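Laborbuch Greifzelle, Tisch 2
15. August 2022

Thema heute: Beschaffungsliste für die zweite Ausbaustufe. Die Liste muss im Oktober bei Seija Vainio auf dem Tisch liegen, mit Preisen und mit einer Begründung pro Position. Nebenher laufen die Griffe am schwarzen Koffer weiter, damit wir bei den Fingern nicht nur nach Katalog entscheiden.

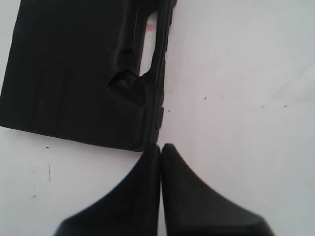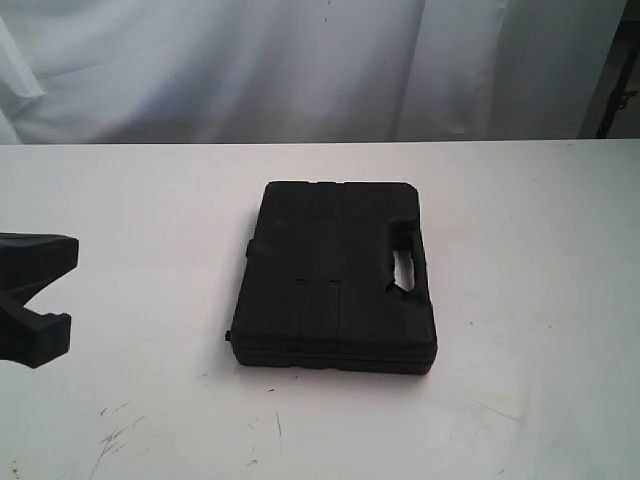 Stand Budget: 1000 Euro Sachmittel aus dem laufenden Topf, dazu eventuell ein Rest aus dem Projekt Vavcombe. Über den Rest entscheidet Seija, also rechne ich vorerst ohne ihn. Alles, was über die Sachmittel hinausgeht, muss als Investition beantragt werden und kommt frühestens nächstes Jahr.

Position 1, Greiferfinger.
Die jetzigen Finger sind hart und glatt. An Kartons und Holzklötzen ist das kein Problem, an Kunststoffschalen mit gerundeten Kanten rutschen sie nach meinem Eindruck zu leicht. Zwei Wege:
a) Fertige Finger mit weicher Auflage von Lurkus. Angebot liegt vor, 851 Euro für zwei Paar inklusive Adapterplatte. Lieferzeit neun Wochen.
b) Auflagen selbst gießen und auf die vorhandenen Finger kleben. Material 40 Euro, dazu Arbeitszeit. Genivaldo Xavier hat das in Ondville schon gemacht und würde uns die Form leihen.
Mit a) bleiben 149 Euro für alles andere. Das reicht nicht für Licht und Tischplatte. Ich bin für b) und will a) nur als Rückfallposition in der Liste behalten. Vor der Abgabe noch klären, ob das Angebot von Lurkus im Oktober überhaupt noch gilt, auf dem Blatt steht keine Bindefrist.

Position 2, Beleuchtung.
Schwarz auf Weiß bleibt schwierig. Wenn die Belichtung zum Tisch passt, säuft die Zeichnung auf dem Deckel ab, Rillen und Fuge sind dann kaum vom Rest zu trennen. Drehe ich hoch, ist der Tisch weg. Eine zweite, flach gestellte Leuchte mit Diffusor würde helfen. Habe eine bei Gökçe angefragt, noch keine Antwort. Preis also offen, bitte nicht schätzen, sondern als offen eintragen. Vorher mit der Werkstattlampe ausprobieren, ob seitliches Licht den Unterschied bringt, den ich mir davon verspreche. Wenn nicht, fliegt die Position raus.

Position 3, Tischplatte.
Die weiße Platte hat Kratzer und dunkle Punkte. Für das Greifen egal. Für die Segmentierung nicht ganz egal, kleine Flecken tauchen als eigene Objekte auf, wenn die Schwelle niedrig steht. Optionen: neue Platte, Folie drüber, oder Mindestfläche im Filter hochsetzen. Das Letzte kostet nichts und wird zuerst gemacht. Folie nur matt. Neue Platte erst, wenn ohnehin umgebaut wird.

Position 4, Hintergrund.
Der Stoff hängt mit Falten. Genivaldo schlägt vor, unten eine Leiste einzunähen. Das geht aus dem Bestand, braucht also keine eigene Zeile. Falls doch neuer Stoff: breiter bestellen, neben der Stoffkante bleibt auf der Ständerseite ein dunkler Streifen im Blickfeld der Übersichtskamera.

Position 5, Testobjekte.
Bisher nehmen wir, was in der Werkstatt liegt. Das ist billig, aber schlecht zu wiederholen. Wenn Ondville dieselben Versuche fahren soll, brauchen beide Seiten die gleichen Objekte, doppelt gekauft und mit Nummer beklebt. Der Koffer soll auf jeden Fall in den Satz: Tragegriff mit Durchbruch, getrennte Schalen, kleine Vorsprünge an der Seite. Offen ist, ob man ihn am Griff oder über die Schmalseite nimmt. Dafür muss ich die maximale Öffnung der Finger gegen die Kofferhöhe nachmessen, die Werte im alten Datenblatt beziehen sich auf den Greifer ohne Adapter.

Nicht auf die Liste: zweite Handgelenkkamera. Wäre schön, passt aber nicht in die Sachmittel, und der Haltearm müsste neu konstruiert werden. In den Investitionsantrag schreiben, zusammen mit dem Kraft-Momenten-Sensor. Die Zahlen dafür hole ich separat ein.

Rückfrage von Seija per Mail: ob man die Finger nicht aus dem Restbestand Vavcombe nehmen kann. Antwort: passen mechanisch, haben aber ein anderes Lochbild. Adapter drehen wäre möglich, dann sind wir beim Aufwand von b) und haben immer noch harte Finger.

Offen:
- Gökçe wegen der Leuchte anrufen
- Bindefrist Lurkus schriftlich geben lassen
- Genivaldo: Gießform, welche Shore-Härte hat er verwendet, hält der Kleber auf den schwarzen Fingern
- Mindestfläche im Filter hochsetzen, alten Wert hier notieren
- Fingeröffnung messen, mit und ohne Auflage
- Kofferhöhe an beiden Enden messen
- Vorlage für die Begründungen von Seija besorgen, die vom letzten Jahr hat eine Spalte zu wenig

Nachtrag: Die Werkstattlampe ist bis morgen verliehen, der Lichtversuch rutscht entsprechend. Position 2 bleibt so lange mit Fragezeichen stehen.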